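10 January 2022

Back at work, first proper day since the break, and I spent nearly all of it on the rules. I know, I know. I had a whole list of things I wanted to run on the arm this week and instead I sat on a stool with a mug of tea and a red pen going through the cell rulebook line by line with Loubna Amrani, who wrote most of it back when we were still in the Brarach building and remembers why every single sentence is in there.

It had grown to 124 rules! One hundred and twenty-four. I'm sure no one has read it top to bottom, me included, and I signed the thing in December. Some of them were the same rule three times in different words (don't reach in while the arm is enabled, don't enter the reach of the arm while enabled, keep hands clear when enabled) and one was about a Fesard controller we got rid of ages ago. Loubna wanted to keep that one "in case it comes back." We argued for a bit and I won, I think. She may sneak it back in tomorrow.

The part I cared about most was speed near the fingers. We had two numbers floating around, 250 on the sheet by the door and 170 millimeters a second in the binder, and people just picked the one they liked. Guess which one they liked. So now it's 170 everywhere whenever a person is inside the tape, and the old sheet is in the recycling. I tore it up myself, very satisfying.
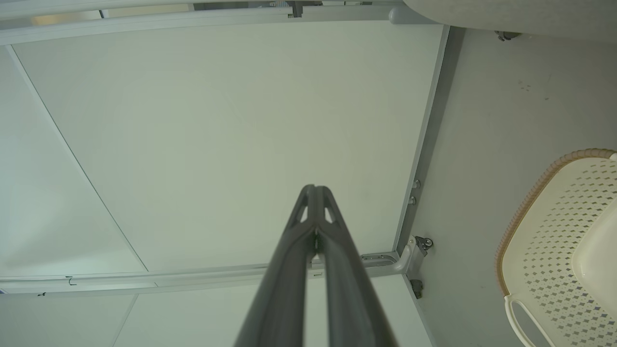

Then we got into the checks before a run, and that's where I got a bit worked up. My feeling is that if a check takes too long people tick the boxes from across the room, and then you've got a beautiful form and no check. I've done it. Loubna says she never has and I half believe her. So we cut the morning list down to 11 items and timed it, both of us, and it came out under 15 minutes even with me dropping the pen. Fingers open and close, nothing rubbing, fasteners tight, e-stop pressed and released, payload number matches the tool that's on there. That last one we've been sloppy about since the Lamrani trials and I wrote it in capitals.

We still don't agree on teaching by hand. She wants two people every time, one guiding and one holding the enable switch, and nobody swapping partway through. I want that for new people and for anything above shoulder height, but for a slow move at waist level I think one trained person with the switch in their own hand is fine. We left it as two people for now. It's her name on the front page and she's been right before, annoyingly — the business with the loose clamp in the old lab was exactly the thing she'd warned us about.

Oh, and Cononora sent over their own version of the rules for us to look at. Very glossy, lots of triangles, and not a word about who's allowed to reset after a stop. I'll write to them tomorrow if I get a minute.

Feet freezing all day, must bring the thick socks. Soup for dinner and I'm going up early.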